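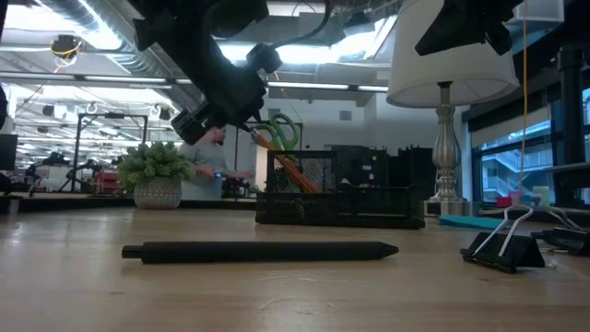 Issue 41

**Robot club, desk-tidying project: check before power on**
Checked by: Fedir Kravchuk

- [x] Scissors stand in the mesh organiser, handles up.
- [x] Lamp on its base. *Please keep the shade away from the arm's path, Agustina asked this in March also.*
- [ ] Emergency stop tested by two students. *Only Deividas did it.*

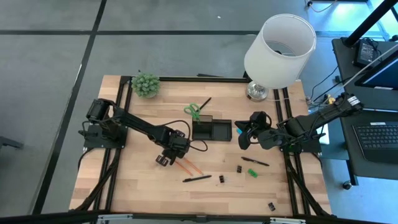 ## Second table

- [x] Base plates of both arms tight.
- [ ] Pens and pencils off the wood. *Still to be collected.*
- [ ] Cables beside the desk tied. *They hang in curves, I will bring ties.*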